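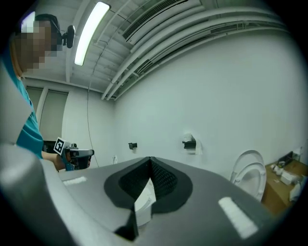

Handout 7: Bimanual Demonstration Recording, Washroom Task Set

Course: Manipulation from Demonstration, project section
Prepared by Geum-ok Yeo, revised by Elínborg Damgaard
Read before your first recording block in the Plutcombe room

1. Scope

This handout covers the paper roll tasks. The towel and cabinet tasks are in Handout 8 and use a different reset procedure. You should already have the Kidow recorder software installed and have passed the calibration check from Handout 5. Groups that have not passed the check may attend but may not record.

Each group delivers 134 accepted episodes by the end of the project section. An episode is one continuous recording from the start pose to the end pose. Rejected episodes do not count toward the total and are not replaced by partial credit.

2. Terms

Operator: the student holding the two grippers and wearing the head camera.
Logger: the student at the laptop who starts and stops the recording and fills in the sheet.
Marker cube: the printed cube fixed to each gripper. The tracker estimates gripper pose from its visible faces.
Start pose: both grippers raised in front of the chest, jaws open, at least one face of each cube in view of the head camera.
End pose: same as start pose, held for a slow count of two.
Slip: any motion of the object in the jaws that the operator did not intend.

Left and right always mean the operator's left and right. The logger usually faces the operator and gets this wrong on the sheet, so check it at the break.

3. Task list

Task A. Pick up a roll from the table and stand it on its end at the marked spot.
Task B. Hold a standing roll with the left gripper and find the loose end of the paper with the right.
Task C. Move a roll from the table to the wall holder.
Task D. At the wall holder, pull down a short length of paper and tear it off.
Task E. Pick up a small object from the table, carry it to a second location, and release it.

Record A before B. The two share a setup and the reset between them is short. Task D needs the operator standing at the wall and should be recorded as its own block.

4. Table tasks (A, B, E)

Stand close enough that your elbows stay bent at full reach. If your arms are straight, the head camera tilts down to follow the grippers and the far part of the table drops out of view.

For B, close the left jaws slowly. A roll is soft and will deform under a full squeeze, and a deformed roll does not stand up again when released. Stop closing as soon as the roll no longer turns when you push it lightly with the other gripper. Keep the right jaws closed and resting on the table until the left grip is settled. The segmentation script uses this rest period to separate the two phases, and episodes in which both hands move throughout are hard to label.

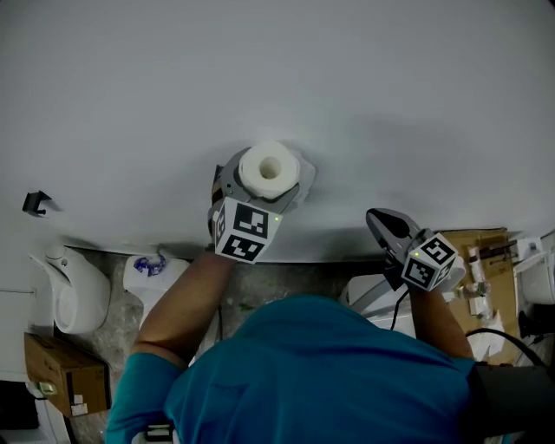

Both indicator lights must be green before the logger calls start. If a light goes out during an episode, finish the motion, go to end pose, and have the logger mark the episode R (rejected). Do not stop halfway and put the gripper down. A truncated file has to be removed by hand from the index, and last term Young-sook Do spent most of December doing that.

Watch the cables. Each gripper cable should run back past the wrist and hang free of the table edge. A cable caught on the edge pulls the wrist at the end of the reach and shows up in the data as a jerk that looks like a correction.

5. Wall tasks (C, D)

The holder is mounted high enough that the operator works with the grippers pointed upward. In this position the cubes turn toward the head camera and tracking is generally better than at the table. The jaws, however, can hide the paper. Approach from below and from both sides, so that the strip stays visible between the two grippers.

Procedure for D:

5.1 Stand facing the wall with the holder centered in the head camera preview. The logger confirms.
5.2 Go to start pose.
5.3 Bring the right gripper to the side of the roll and keep it near the wall without pressing on it.
5.4 Take the loose strip in the left jaws, close to the roll.
5.5 Steady the roll with the right gripper, pull the strip down, and tear.
5.6 Move the torn piece clear of the roll, open the left jaws, and go to end pose.

Contact between the jaw tip and the wall is allowed if it is light. Scraping is not. The Fallahi jaw pads are rated by our shop for 600 closures and wear much faster when dragged over paint.

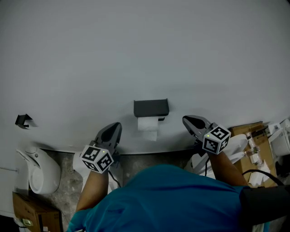

If the strip tears early, continue with what remains and let the logger note "short" in the remarks column. Short episodes are accepted for D up to a limit of 7 per group. If the strip tears off at the roll and leaves no loose end, the episode is rejected and the roll must be reset by hand.

6. Reset

Reset is done with the grippers parked on the table and the recorder stopped. Change the position of the object a little each time. Groups tend to put the roll back in exactly the same place after a few minutes, and a policy trained on those episodes does poorly as soon as the roll is moved by a hand's width. Use the offset table in Appendix B if you find it hard to vary the position on your own.

For C and D, leave a loose end of varying length.

7. Logging sheet

Columns: episode number, task letter, operator initials, result (A or R), remarks. One line per episode, filled in before the next start. Remarks should name the event and the hand, for example "slip, L" or "cube hidden, R". Do not write "bad" or "ok".

Upload the sheet with the episodes to the Tonero drive on the same day. Ji-hoon Maeng runs the index script each evening at 6:30, and files without a sheet are skipped.

8. Questions to prepare for the review meeting

Which phase of Task B has the most rejections in your group, and in which hand?
How does the tracking error differ between the table block and the wall block?
Would a wider jaw opening have changed your grip in Task A?

Bring plots for the second question. Geum-ok Heo has the plotting notebook and can give you read access.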